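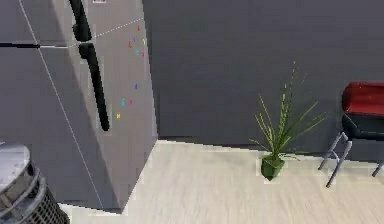

O nosso projeto do semestre foi ensinar um robô simulado a abrir portas de cozinha, e escolhemos começar pela mais teimosa de todas, a da geladeira. Parece pouca coisa, né? A gente também achou, lá em agosto, quando a professora Kalliopi Kelmendi passou a lista de temas e o nosso grupo levantou a mão antes de ler o resto da folha. Abrir uma porta envolve achar o puxador, chegar até ele num ângulo que a garra aguente, fechar na força certa e depois acompanhar um arco sem soltar (e sem arrancar o móvel do lugar, coisa que o simulador deixa acontecer com uma facilidade incrível). A cozinha em que trabalhamos ajuda na primeira parte: os dois puxadores são pretos e compridos, bem destacados no cinza da porta, e o nosso detector de cor pegou os dois já na primeira tarde. Já os ímãs de letrinhas na lateral deram uma trabalheira que conto mais adiante.

37 compartilhamentos · 12 comentários

O grupo e a divisão do trabalho

Somos 5 alunos do terceiro período da oficina de robótica da Escola Técnica de Flukavville. O Jin-sol Noh ficou com o planejamento de trajetória, que era a parte que ele queria desde o começo, e o restante de nós se dividiu entre percepção, controle da garra e o registro dos testes. Quem escreve este relatório ficou com a percepção e com a tarefa ingrata de manter a planilha em dia. Batizamos o projeto de Hedura. O nome saiu de uma votação no intervalo, não significa nada, e hoje não consigo imaginar outro.

Como montamos tudo

Rodamos o simulador nas máquinas do laboratório, que são três e têm placa de vídeo decente só em uma, então aprendemos cedo a fazer fila. A porta é uma peça rígida presa por uma dobradiça com atrito ajustável. Nas primeiras versões deixamos o atrito quase em zero e o robô abria tudo com um empurrãozinho, uma beleza! Aí a professora pediu para subirmos o valor até ficar parecido com uma porta com borracha de vedação, e a nossa taxa de acerto despencou.

O planejador gera uma trajetória em três trechos: aproximação, pega e arco. Para o arco, a primeira ideia foi calcular o raio a partir da distância entre o puxador e o eixo da dobradiça, tirada do próprio modelo. Funcionava muito bem, mas a gente sabia que era trapaça, porque um robô de verdade não recebe o arquivo do móvel de presente. A versão que entregamos estima o raio puxando a porta uns poucos centímetros, olhando para onde a garra foi e corrigindo o resto do caminho. Foi o Jin-sol quem insistiu nisso, e as duas semanas que perdemos reescrevendo o código valeram cada noite mal dormida.

O problema das cores

O detector procurava regiões escuras e alongadas, e nisso era ótimo. O tropeço veio quando acrescentamos uma segunda etapa, que usava pontos coloridos como referência para saber se o robô tinha se deslocado. Os ímãs pareciam perfeitos para isso: coloridos, presos na lateral, sem se mexer. Só que são minúsculos perto da geladeira e, na resolução que conseguíamos rodar, ficavam borrados. O amarelo de cima se confundia com o de baixo, o programa trocava um pelo outro e concluía que a cozinha inteira tinha dado um pulo. Em um dos testes o braço recuou meio metro com toda a convicção do mundo e ficou parado esperando.

Tentamos aumentar a resolução (a máquina boa travou), tentamos borrar de propósito para estabilizar as cores (piorou) e acabamos adotando as linhas claras de junção das portas como referência. São retas, têm bom contraste e o algoritmo de linhas que vimos na apostila do Bhatt deu conta do recado com pouquíssimo ajuste. Fica o conselho para as próximas turmas: antes de escolher a referência mais colorida, olhem para as linhas.

Os testes

Fizemos 2.276 tentativas ao longo do semestre, contando as que rodaram de madrugada sozinhas. Cada tentativa sorteava a posição inicial do robô, o atrito da dobradiça e um pequeno desvio na câmera. Considerávamos sucesso quando a porta passava de 60 graus e a garra soltava sem bater em nada.

Com o raio lido do modelo, quase tudo dava certo. Com o raio estimado, as primeiras rodadas foram um desastre e as últimas foram lindas: na sequência final, feita na frente da turma, o robô abriu a porta de baixo em 9 de 10 tentativas. A que falhou foi por causa da pega, que saiu perto demais da ponta do puxador e escorregou no meio do arco. A porta de cima continua mais difícil. O braço chega nela quase esticado e sobra pouca folga para acompanhar o movimento.

O que falta

Queremos levar o código para o braço de bancada do laboratório, usando uma portinha de armário que a marcenaria Wondotwood se ofereceu para montar em escala reduzida. Vai ser outra conversa, com folga de engrenagem, luz mudando e porta empenada, e estamos contando os dias. Também falta tratar o caso em que o robô tenta puxar uma porta do lado da dobradiça. Hoje ele puxa até o tempo acabar.

O código e a planilha estão na pasta da turma, com um arquivo de instruções que o Jin-sol revisou. Quem quiser continuar o Hedura no ano que vem pode procurar a gente no laboratório, quase sempre depois das 17h, perto da máquina boa.

3 curtidas neste relatório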